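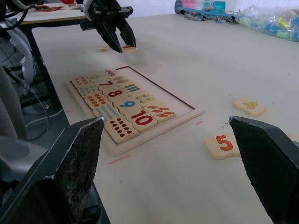
4. Working alongside the Prenilus cell: sorting and packing puzzle trays

Last updated: 7/16/23

This section is for everyone on the tray benches at Trurkedar, whether you have used the cell before or are brand new to it. The two arms take over the repetitive placing, and you get the parts of the job that need a good eye: checking print, spotting a bad cut, deciding what goes out of the door. Most of us on the benches wouldn't go back!

4.1 Before you start a tray

1. Check that both arms are parked and the amber lamp is steady.
2. Set the wooden tray on the table, using the pink tape marks to line it up.
3. Lay the loose pieces flat, printed side up, outside the tray. Leave a gap between them so that the fingers can get round each one.
4. Step behind the yellow floor line and press READY on the Sindine panel.

Note: A piece resting on another piece will be skipped. Skipped pieces show on the panel at the end of the run, so you can put them right in one go.

CAUTION: Never reach in to straighten a piece while the arms are live. Press PAUSE, wait for the steady amber lamp, then move it.

4.2 While the cell is running

1. Keep the panel in view. Speed is set to 70 per cent for all number trays, and please leave it there.
2. If an arm stops above a piece for more than 10 seconds, press PAUSE and turn the piece slightly.
3. After 2 failed tries at the same piece, place it by hand and press SKIP.

You don't have to stand and watch every pick. This is lovely time for checking the finished tray beside you, or for showing a newer colleague how the numeral and counting pieces pair up (the 10 goes with ten dots, and so on).

4.3 Checking a finished tray

1. Pause the cell and slide the tray towards you.
2. Match each numeral to its counting pieces.
3. Run a fingertip over the joins. Anything standing proud goes in the rework box.
4. Sign the tray card. Your signature passes the tray; the cell has no say in it.

4.4 What has changed on the rota

Bench turns at the cell now last 2 hours, then you swap to print checking or packing. Anyone can ask for the Chatzigeorgiou training module, which teaches you to record new placing moves yourself. It takes 4 short sessions and it's great fun, especially the first time an arm repeats a move you taught it.

CAUTION: Check the finger tips for wear at the start of each turn. Report any loose tip before pressing READY.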